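Rehearsing a kitchen arm before it touches the worktop

If you have the Folow counter arm on trial, or are thinking of hiring one, the Lokonel practice program that comes with it is worth an evening. You set up a simulated kitchen and let the arm have its mistakes there. These are the settings I use.

Slow the approach first. It comes set at 300 mm a second, which is too quick near anything awkward. I run the last stretch at 70.

Pick difficult things. A smooth box teaches you very little - spikes and lumps show you where the fingers need to go.

Open the fingers fully before moving in, and check the wrist view as well as the overhead one. The wide part of the hand catches things long before the fingertips do.

Spiky maroon object, grey veined surface, wrist view:

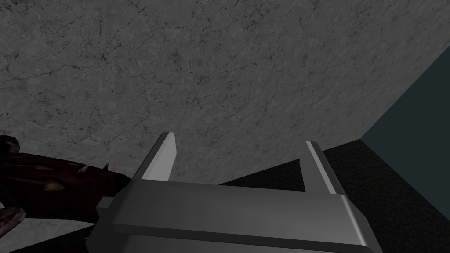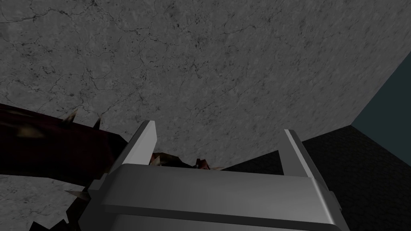
Save each attempt under its own name. Lokonel keeps 600 and then writes over the oldest, so copy out any you want to keep.

Alaric Begay at Haverford, who hire the arms out, told me to leave the grip force at 2 until the approach is right. I did, and have only raised it for jars.

The hire price includes the program but not the spare finger pads. Order those at the same time - they come separately and take longer.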